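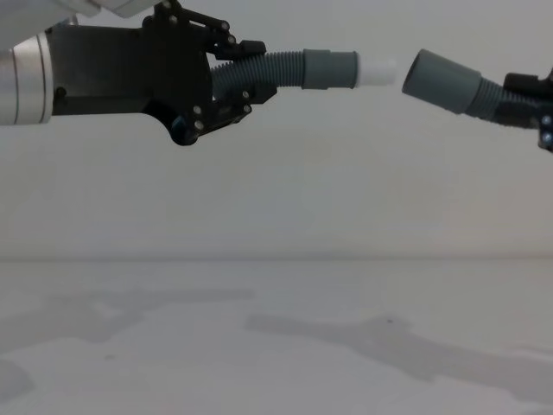
Throw it out and buy a new one, a reader wrote under our last piece on household repairs. Anything else was sentimental, the comment went on, and the repair bill would only be the first of many.

I read the comment aloud to the owner of Ojala Appliance Repair, on the main street in Karnholm, and she laughed and said she had heard it from her own brother. She has run the shop for 30 years. Before that she worked the parts counter at a store in Tosten, where she learned the names of things before she learned how to fix them.

"He's right some of the time," she said of the reader. "I tell people to throw machines out every week. If the drum bearings are gone and the tub is welded shut, I'm not going to take your money to find that out twice. But most of what comes through that door isn't that."

We talked at the front counter on a Saturday morning before she opened, and then for a while after she opened, with breaks whenever the bell went. She fixes washers, dryers and dishwashers. She used to do refrigerators and gave them up when her back started to complain. She doesn't do microwaves and never has.

I asked what most of it is, if it isn't bearings.

"Drains," she said. "People call and say the washer is dead. It isn't dead, it's full of water and it won't unlock the door, and it won't unlock the door on purpose. They've got a sock in the pump. Or coins, or one of those little wires out of a bra. I clean out the filter and it runs."

Many of her customers don't know their washer has a filter. On front loaders it is usually behind a small panel near the floor, and she thinks the makers could do a better job of pointing it out. She tells everyone who buys a used machine from her to open it twice a year with a towel and a shallow pan underneath. She guesses that half of them do it once.

The charge for a house call is 40 dollars, and it comes off the bill if she does the work. She has kept it at that for a long time. Her accountant would like it to be higher. She said people will pay it without thinking too hard, and if it went up they would wait another month and do their wash at their mother's house, and by then the standing water would have done something to the seal.

"I'd sooner come early," she said. "Early is cheap for them and easy for me."

The phone rang and she let it go. She has a machine that takes messages, and she returns calls at noon and again at the end of the day. Customers who are used to texting find this strange. She has a cell phone, but the number isn't on the sign.

Much of what she does on the phone is ask questions. She wants to know what the machine sounded like, when it last worked right, and whether anything in the house was moved. Moving is a big one. A washer that has been pushed back after someone painted the wall will often have a kinked drain hose behind it, and the owner will be sure the paint job has nothing to do with it.

"I ask them to pull it out a few inches and look," she said. "Some of them don't want to. They're afraid of what's back there, and I understand that, I've seen what's back there. But it saves them the 40 dollars."

I asked whether it bothered her to give that away over the phone.

"No. They call me when it's a real one."

The shop itself is narrow and goes back a long way. Used machines stand along one wall with prices on masking tape. The other wall is shelves of parts, many of them pulled from machines that weren't worth fixing. She keeps them by brand and then by how often she needs them. Wollero parts get the lowest shelves, closest to the bench. Wollero washers were sold all over the county for a while through the hardware store in Tosten, and plenty of them are still going.

She has strong feelings about the Wollero. The older ones have a dial and a belt and can be taken apart with a handful of tools. She can have the back off one before the customer has finished telling her what happened. The newer ones have a control board that costs nearly as much as the machine did, and when it goes there is usually no sense in replacing it.

"I had a lady in tears over a board," she said. "The washer was 6 years old. Everything else in it was perfect. The motor was good, the drum was good. I bought it off her for parts and gave her a good price on an old one with a dial, and she looked at it like I was selling her a horse."

Did she keep it?

"She's still got it. She calls me at Christmas."

The bell rang then and a man came in carrying a dishwasher rack with a broken wheel. She looked at the wheel, went to a drawer, tried one that was too big and then one that fit. She charged him two dollars. He asked if she could also explain why his glasses came out cloudy. She asked what soap he used and how much of it, and told him to use half. He said the box told him to fill the cup. She said the box was printed by the people who sell the soap.

After he left I asked if soap was a common problem. She said it might be the most common problem there is, if you count the trouble it causes further down the line. Too much detergent leaves a film in the tub and the hoses, lint sticks to the film, and after a few years you have a gray paste in places a rinse can't reach. People notice a smell first. Then they buy a product to cover the smell, and put that in as well.

Her own instructions for a smelly washer are short. Run it empty and hot. Wipe the rubber around the door and get into the folds with an old rag. Leave the door open between loads unless you have small children or a cat. Use less soap from then on. She has it typed up on a half sheet by the register, and I took one home.

Dryers are another matter, and she got more serious when we came to them. She won't sell a used dryer to anyone who tells her they have the thin foil kind of vent pipe and plan to keep it. She sends them for the rigid metal kind first and will go over and put it up herself if they can't. She cleans dryer vents from the outside wall with a brush on long rods, and in the fall it takes up most of her week.

"A dryer that needs two cycles is telling you something," she said. "I don't like to scare people. But I've pulled enough lint out of a wall to stuff a mattress, and they were sleeping right over it."

She has had helpers over the years. At the moment there is one, a young man from Tosten who comes in after his classes and does the heavy lifting. She is teaching him to listen before he opens anything up. He likes to go straight for the screwdriver, and she did too when she started. She made him spend his first month only writing down what customers said on the phone and what the fault was in the end, side by side in a notebook, so he could see how the two matched.

"They say it's leaking from the bottom. Everything leaks from the bottom, that's where water goes," she said. "So you have to ask when. If it's while it fills, that's one thing. If it's when it drains, that's a different trip, and you bring different parts."

I asked about the internet, and whether videos had cut into her business. She said they had helped it. People come in knowing the name of the part they want, and about as often as not it is the right one. She sells it to them and wishes them luck. A few come back with the machine in pieces in the bed of a truck, and she doesn't charge extra for that, though she does ask them to bring all the screws.

What she won't do is guess from a photo. She gets asked often. A picture of a puddle, she said, is a picture of a puddle.

The money side of the shop is steady but not large. In a normal week she finishes more than 30 jobs, counting the small ones at the counter. The building is paid for. Parts have gone up and some have gone away altogether, and she spends more evenings than she would like looking for a door latch or a water valve for something that hasn't been made in years. She bought out the back stock of the hardware store in Tosten when it closed and is still working through the boxes.

Customers ask her what to buy new, and she is careful with that. She tells them to get the plainest one the store has and to skip the steam setting. She tells them to look underneath for leveling feet that turn by hand. If the salesperson can't say how long parts will be available, she would go to another store.

Her own washer at home is a Wollero with a dial, bought used. I asked how old it was and she had to think about it, then said the number on the back plate had worn off. She has replaced the belt, the pump and both fill hoses. The lid doesn't match.

By then there were two people waiting and a van double-parked outside with a dryer in it. She came around the counter to get the door. Ojala Appliance Repair is open Tuesday through Saturday and closes at 6. If you call, leave the brand, the model number if you can find it, and what it was doing when it stopped.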